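Re: Xia rideshare slots, July window

brelville_ops
Members are advised that Urnum has moved its integration deadline forward by 7 days. Payloads above 70 kg require a fresh vibration report.

trotell64
Our 64 kg unit was accepted under the previous rules. We do not consider a second test warranted.

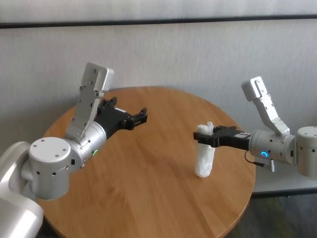 The launch licence makes no mention of one either.

brelville_ops
I must disagree. The revised interface document, page 170, applies to every customer on the upper ring, regardless of mass. Kindly check your programme schedule.

trotell64
Noted. We shall seek a written ruling from Urnum.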